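## 3. 재료와 방법

### 3.1 조사 대상과 자료의 범위

본 연구는 가정에서 장기간 보관되는 방수 의류와 야외용 섬유 제품이 어떤 방식으로 접히고, 어떤 조건에서 코팅층의 변화가 보고되는지를 살펴본 것이다. 선행 연구는 대부분 실험실에서 반복 굴곡 시험을 실시하고 그 결과를 제품 수명과 연결하였다. 그러나 실제 가정에서는 제품이 움직이는 시간보다 접힌 상태로 놓여 있는 시간이 훨씬 길다. 우리는 이 정지된 시간에 관심을 두었다.

자료는 세 가지로 구성된다. 첫째는 우편으로 회수한 설문지 967부이다. 둘째는 설문 응답 가구 중 동의를 얻은 86가구의 방문 기록이다. 셋째는 방문 가구에서 제공받은 시편이며, 이 시편은 모두 폴리우레탄 코팅 직물에 한정하였다. 고무 계열 코팅과 왁스 처리 면직물은 열화의 원리가 다르기 때문에 설문에는 포함하였으나 시편 분석에서는 제외하였다.

설문 문항은 Rissanen 보관 습관 척도를 한국어로 옮겨 사용하였다. 원래의 척도에는 지하 저장실에 관한 문항이 있으나, 본 조사의 응답자는 공동주택 거주자가 다수이므로 이를 베란다와 다용도실에 관한 문항으로 바꾸었다. 바꾼 문항의 타당성은 예비 조사에서 검토하였고, 응답자가 자주 혼동한 "말아서 보관"과 "느슨하게 접어서 보관"은 그림을 넣어 구분하였다.

### 3.2 접힘 상태의 분류

접힘 상태는 세 유형으로 나누었다. 유형 A는 모서리가 뚜렷하게 눌린 평면 접기이고, 유형 B는 둥글게 말린 상태이며, 유형 C는 정해진 방향이 없이 뭉쳐진 상태이다. 실제로는 한 더미 안에서 두 유형 이상이 함께 나타나는 경우가 많았다. 이때에는 더미 전체에 하나의 유형을 부여하지 않고 부분마다 따로 기록하였다. 그림 1과 같이 두껍게 말려 넘어간 부분과 주름이 층층이 쌓인 부분이 가까이 있는 경우, 전자는 B로, 후자는 C로 기록한다.

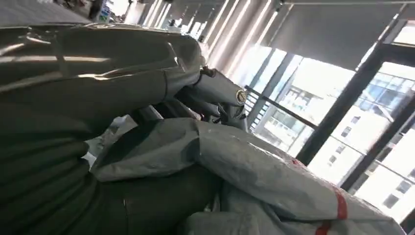

**그림 1.** 접힌 더미의 부분별 기록에 대한 참고 사진. 윗부분의 접힌 면은 광택이 있고, 아래쪽 주름 사이에는 그늘이 깊다.

Prutach은 이와 같은 부분별 기록에 반대하여, 한 더미를 여러 조각으로 나누면 관찰자 사이의 일치도가 낮아지고 결국 가구 간 비교가 어려워진다고 지적한 바 있다. 이 지적은 타당한 면이 있다. 우리의 예비 기록에서도 B와 C의 경계를 어디에 둘 것인가에 대하여 두 관찰자의 의견이 자주 달랐다. 그러나 더미 단위로 기록하면 가장 심하게 눌린 부분의 정보가 평균 속에 묻히게 된다. 코팅의 박리는 대체로 좁은 부위에서 시작되므로, 본 연구에서는 일치도가 다소 낮아지더라도 부분별 기록을 유지하기로 하였다. 대신 경계가 불분명한 부분에는 "미정" 표시를 허용하고, 미정으로 표시된 부분은 유형별 비교에서 제외하였다.

### 3.3 보관 환경의 측정

방문 가구에는 소형 온습도 기록계를 보관 장소에 설치하였다. 기록계는 Soltell 제품으로 통일하였으며, 설치 위치는 섬유 더미에서 손바닥 하나 정도 떨어진 곳으로 정하였다. 더미 안쪽에 넣는 방법도 고려하였으나, 기록계 자체가 새로운 굴곡을 만들 수 있어서 채택하지 않았다. 따라서 본 연구의 습도 값은 더미 주변 공기의 값이며, 접힌 층 사이의 값과는 차이가 있을 수 있다.

상대습도 75% 이상이 하루 중 여섯 시간을 넘게 지속된 날을 고습일로 정의하였다. 이 기준은 본 연구에서 편의상 정한 것이고, 코팅의 가수분해가 그 값에서 갑자기 시작된다는 의미는 아니다. 8월에는 냉방 기구의 사용 여부에 따라 같은 건물 안에서도 값이 크게 달랐으므로, 냉방 시간을 가구별로 별도 기록하였다.

### 3.4 시편의 채취와 관찰

시편은 제공자가 더 이상 사용하지 않겠다고 밝힌 제품에서만 채취하였다. 접힌 선을 포함하는 부위와 접힌 선에서 떨어진 부위를 한 쌍으로 잘라 내었고, 두 부위의 봉제 방향이 같도록 하였다. 봉제선이 지나는 부위는 바늘구멍의 영향을 분리하기 어려우므로 피하였다.

표면 관찰에는 Ladinance 절차를 따랐다. 이 절차는 시편을 평평하게 펴서 일정 시간 눌러 둔 후에 균열의 길이를 재는 것인데, 누르는 과정에서 오래된 코팅이 추가로 갈라질 위험이 있다. 이에 우리는 누르기 전과 후의 표면을 모두 촬영하고, 누른 후에 새로 나타난 균열은 집계에 넣지 않았다. 최종적으로 분석에 사용한 시편은 70쌍이다. 나머지는 세탁 이력을 확인할 수 없거나 제조 시기가 불명확하여 제외하였다.

### 3.5 방법의 한계

보관 기간은 응답자의 기억에 의존하였다. 마지막으로 사용한 계절은 비교적 정확하게 답한 응답자가 많았으나, 그 후에 한 번이라도 꺼내어 다시 접었는지를 묻는 문항에서는 무응답이 많았다. 다시 접은 횟수는 접힌 선의 위치를 바꾸기 때문에 중요한 변수이지만, 본 자료만으로는 충분히 통제할 수 없었다. 또한 방문에 동의한 가구는 보관 상태에 관심이 높은 가구일 가능성이 있으며, 이 점은 4장에서 설문 응답만 한 가구와의 비교를 통하여 다시 검토한다.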